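Barnasholm : relevés de production de films décoratifs

Fichier de données et notes d'accompagnement, version 3

Contenu

Le jeu rassemble 1603 relevés de ligne issus de deux ateliers d'enduction, Mustville et Gradoden. Chaque relevé correspond à une bobine mère de film décoratif pour panneaux de meubles. Les bobines d'essai de moins de 62 mètres ont été retirées. Les relevés de Gradoden commencent en octobre, après le changement de résine, et ne couvrent donc pas l'ancienne formulation.

Fichiers

bobines.csv : une ligne par bobine, séparateur point-virgule, encodage UTF-8.
defauts.csv : une ligne par défaut signalé, reliée à bobines.csv par la colonne id_bobine.
motifs.csv : correspondance entre les codes de motif et leurs libellés.

Les décimales sont notées avec une virgule. Une cellule vide signifie que la mesure n'a pas été faite ; un zéro est une vraie valeur.

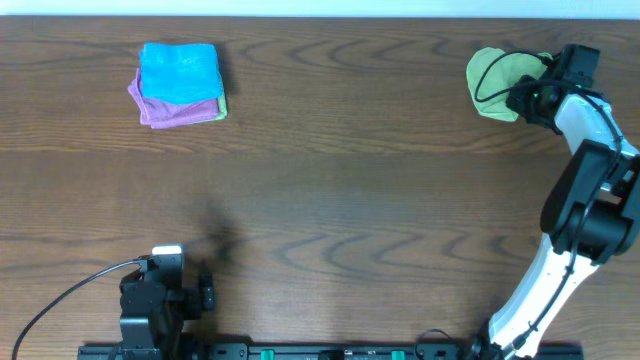
La colonne pas_motif donne la distance, en millimètres, entre deux répétitions du dessin imprimé. Elle est mesurée dans le sens de défilement, à la sortie du dernier cylindre. Pour les décors bois, le pas se lit plus facilement sur les figures ondulées que sur les longues lignes du fil : sur le plateau de table brun de la photo, ce sont les ondulations plus foncées qui reviennent par rangées. Les décors unis n'ont pas de pas et la cellule reste vide.

Défauts

451 bobines portent au moins un défaut. Les codes sont ceux de la grille Hầu, reprise sans modification : R pour rayure, B pour bulle, D pour décalage d'impression, T pour écart de teinte. Un défaut vu deux fois sur la même bobine donne deux lignes.

Limites connues

Les deux ateliers n'utilisent pas le même éclairage de contrôle. Les codes T ne doivent pas être comparés d'un site à l'autre. À Mustville, l'heure de fin de bobine est saisie à la main et souvent arrondie au quart d'heure.

Utilisation

Usage interne et enseignement. Citer Barnasholm et le numéro de version. Les corrections sont à envoyer avec l'id_bobine et le nom de la colonne concernée.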